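Hatamness Shared Workshop – Home Robot Build, Handout 2
Instructor: Ghada Chidiac. Bench help: Marius Dobre

We use cookies to remember your preferences. Accept | Manage

Last time you got the arm moving. Tonight it picks up soft things, and I love this part!

Closing on a cushion

A block stops the fingers when they touch it. A cushion keeps giving, so position alone tells you very little. Watch the motor current instead. On the Pidotano board the reading runs from 0 to 3,000; start with your stop limit at 391 and raise it in small steps.

Approach

1. Open fully before you come down.
2. Aim for a corner or a fat edge – the flat middle just slides away.
3. Close slowly, wait 2 seconds, read the current again, then lift.

Write down both current readings. Marius has a log from September with nearly 2,000 grips in it, and the second reading is the one worth plotting (ask him to show you, it's a great plot).

Wrist view

Check what your camera sees before you write any code. Both fingertips should be in view with the target between or beyond them. 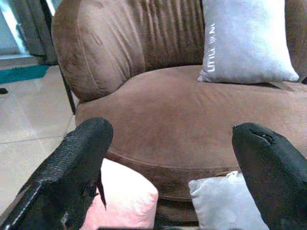
Fig. 1. Wrist view at a brown armchair, pink and gray-white cushions low between the fingers.

Pale fabric can blow out near a window, so lock the exposure first.

For next time: ten grips on two different fabrics, with your readings.

Share | 2 comments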